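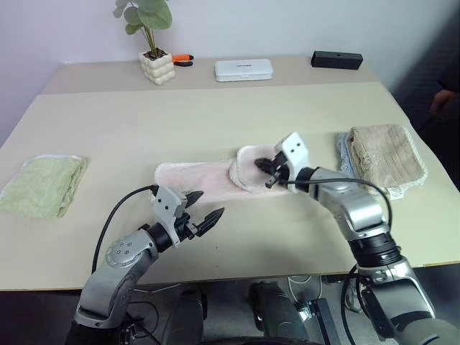
Home | News | Projects | People | Events | Contact
Filed under: Lab practice, Shared spaces

New bench rules for the two-arm stations

From March, everyone who books a two-arm station at Daltham works to the same set of bench rules. Suryani Oei and Teguh Hutapea wrote them after going through 82 session logs from the cloth folding work, where each group had been keeping its own habits. The full text is 10 pages and sits in the Osero folder. The parts that change daily work are these.

Cloths stay in the working area in front of the back strip. Plants, cases, tools and boxes may stay on the strip, provided neither arm has to cross it during the task. If a task does need that space, clear the strip before the arms are powered and write it in the log.

Anyone beside the table keeps their hands behind the edge while either arm is live. Straightening a cloth by hand is allowed only after both arms are paused and the operator has said "paused" out loud. A gripper that has stopped moving does not count as paused.

Cables running along an arm need enough slack for its full reach. Move each arm slowly through its range before the first fold of the day and watch the cables at the wrist — Adi Teoh has put a short checklist at every station.

Speed is capped at 70 percent of the station setting for cloth tasks. Groups that want more should write to Teguh with the task, the cloth type and the names of the operators. Estov has asked for an exception already and it is being looked at.

Failed folds are logged the same way as good ones. Please don't delete a run where the cloth slipped or a gripper closed on nothing. Mark it "fail" and add one line on what went wrong.

Operators need a sign-off before working without a second person in the room. So far 18 people have one. Gilang Yusof runs the sign-off in the Subramaniam room at 2 p.m. and it takes under an hour. Bring your own log sheet — Tomás Cardoso has blank copies.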